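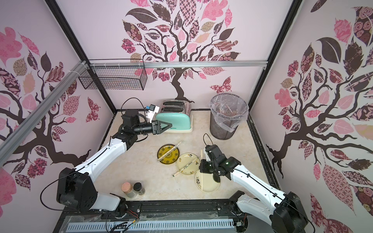
Clearing up is harder than cooking, one of the demonstrators told us before we'd even put our bags down, because food mostly stays where you put it and rubbish comes in every shape going. I wrote that across the top of my notes and it ended up being what my whole report is about!

Our class went to the Lotitz open day in April, 14 of us on one bus (plus a mountain of snacks). I picked the kitchen cell, partly because it was the one I could get closest to and partly because of the pink trees on the walls, which I loved.

1. The set-up

Two arms share one marble-patterned tabletop, with a toaster, plates and chopsticks on it and a mesh bin at the back. The project is called Nirus. They told us it had 1,106 practice runs saved so far, and 460 of those were only about chopsticks. I can see why – they're thin, they roll, and they end up lying across the plates at all sorts of angles.

2. The bin

I thought a bin would be the easy bit. Nope. It has a clear plastic bag in it, folded over the rim, and clear plastic is apparently awful for cameras (glass is nearly as bad). I stood there for ages with my nose practically on the rail, watching a gripper in among the plastic. 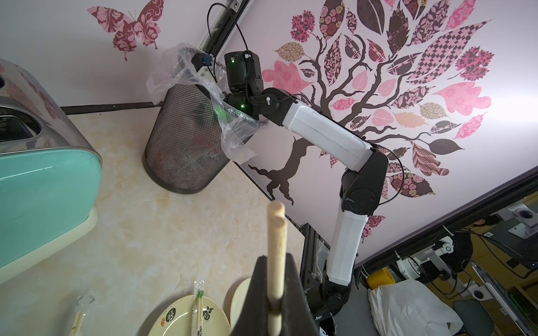
3. What I'd do differently

I only got to ask 5 questions and wasted one on the wallpaper. Next time I'd ask how the two arms keep out of each other's way, and I'd time each job with my phone so I had my own figures to graph. I'd also like to compare it with the Drerkov stand, which I missed completely because the lunch line was so long.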